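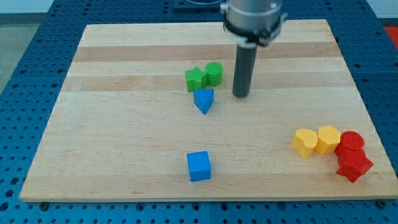 Tablas de lamas encoladas: limpieza, aceite y almacenamiento

Una tabla de arce formada por lamas encoladas de canto trabaja de forma distinta a una tabla de una sola pieza. Cada lama absorbe humedad a su ritmo y las juntas reparten el esfuerzo. Las diferencias de tono entre lamas son propias de la madera y no indican suciedad ni desgaste. Una franja ámbar junto a otra color miel puede proceder del mismo tronco. No conviene lijar para igualarlas: el color vuelve a aparecer con la primera mano de aceite.

Limpieza diaria

Agua templada, unas gotas de jabón neutro y un cepillo de cerda media. Se frota siempre en el sentido de la veta, se aclara y se seca con un paño por las dos caras y por los cantos. Después se deja de canto hasta que pierda la humedad superficial. No se mete en el lavavajillas ni se deja en remojo en el fregadero. Una tabla que se moja solo por arriba y se seca apoyada en plano acaba abarquillada.

Manchas y olores

Para remolacha, cúrcuma o fruta roja: sal gruesa y medio limón, frotado en círculos pequeños, 2 minutos de reposo y aclarado. El ajo y la cebolla salen con bicarbonato en pasta espesa. La lejía reseca la fibra y aclara unas lamas más que otras; se descarta en cualquier concentración.

Lijado

Solo cuando haya cortes en los que se enganche la uña o la superficie haya levantado pelo. Secuencia:

Grano 100 con taco, a favor de la veta, hasta borrar los cortes.
Paño húmedo por toda la cara. Esperar a que seque y la fibra se levante.
Grano 200 con poca presión.
Matar las aristas con dos pasadas del mismo grano.
Aspirar el polvo y repasar con un paño seco.

Los cantos se lijan igual que las caras. En las testas, donde asoma el extremo de la fibra, hay que insistir algo más con el grano fino para que el aceite no entre a manchas.

Aceitado

Aceite mineral de uso alimentario, sin perfume. Los aceites de oliva y de girasol se enrancian y dejan la tabla pegajosa. Se calienta el frasco cerrado al baño maría, se vierte un hilo sobre la madera y se extiende con un trapo de algodón. Reposo de 30 minutos. Se retira el sobrante y se repite por la otra cara. Las testas admiten una segunda mano y conviene dársela.

En la primera puesta a punto, una mano diaria durante una semana. Con uso normal, una mano al mes. Prueba rápida: una gota de agua sobre la cara de corte. Si se mantiene en forma de gota, hay aceite suficiente. Si se extiende y oscurece la madera, toca aceitar.

La tabla como base en el banco de trabajo

Sobre una mesa metálica perforada, las piezas pequeñas se cuelan por los agujeros o quedan inclinadas en el borde. Una tabla de cocina retirada del servicio resuelve el problema: superficie lisa, rígida y clara, en la que un tornillo o un bloque de color se distingue bien. Sirve también para ordenar juegos de encajar, con bloques de plástico como los cilindros y las estrellas, agrupados por color o por forma antes de devolverlos a su caja.

Indicaciones para este uso:

La tabla que pasa al taller no vuelve a la cocina. Se marca el canto con rotulador permanente.
Se coloca paralela al borde de la mesa y con los cuatro lados apoyados.
Si baila, se mira primero si hay una rebaba en el metal. Después se comprueba la planitud con una regla.
Dos puntos de fieltro por esquina evitan el roce, aunque restan agarre. Para trabajos con empuje lateral es preferible una lámina antideslizante.
No se atornilla a la mesa. La madera necesita moverse a lo ancho y un tornillo fijo termina por abrir una junta.

Bloques de plástico con relieve

El polvo se queda en las estrías. Se lavan en agua tibia con jabón y un cepillo de dientes blando, siguiendo el surco. Nada de agua muy caliente si son impresos en 3D: algunos plásticos se deforman y luego la pieza no entra en su hueco. Se escurren sobre un paño y se guardan secos.

Juntas abiertas

Una rendija fina en una junta se puede reparar con cola apta para contacto alimentario y sargentos, previa limpieza del aceite en la zona. Si la rendija atraviesa casi todo el grosor, la tabla se retira de la cocina.

Texto: Mbali Ngubane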